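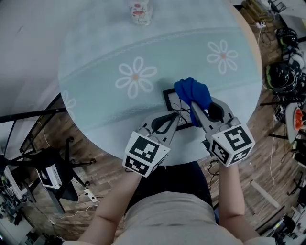

The owner of Tjoa, a small table linen shop in Zirkodham, has sold cloths for round tables since April of last year. Before that she worked in the office of a fabric importer and sewed in the evenings. She talked to us at the shop about patterns, wiping down, and what people get wrong when they buy.

"They measure the top and stop there," she said. "Then they get it home and it sits on the table like a plate. You have to add the drop on both sides."

Her best seller is a pale blue cloth with white daisies, which she lists under the name Aria. She sold 1,321 of them in the first year and 1,953 in the second half-year after that, mostly by mail. Plain colors do less well. She thinks that is a matter of crumbs.

"A print hides a lot. On plain white you see every coffee ring. With flowers you can get to the end of the week."

She is less relaxed about dust. Anyone who keeps frames, trays or little jars on a table, she said, should lift them one at a time and wipe underneath with a soft cloth, bunched up in the hand so that no corner drags. She uses old cotton undershirts cut in four. Paper towels leave lint, and she doesn't like sprays near a printed cloth.

"Spray the rag, if you have to spray something. I had a customer from Flesuvham who bleached a ring into hers and wanted to know if it was the dye. It was the spray."

Does she iron? Only the hems. The rest is hung over a door while still damp, and the creases drop out by morning. Cloths with a scalloped line in the print should be folded along the line, she said, or the fold will look crooked on the table even when it is straight.

The shop will add 3 new prints next spring, two of them in green. She has asked for samples but hasn't approved any so far. The first green was too close to a hospital curtain, she said, and she sent it back.

21/10/2020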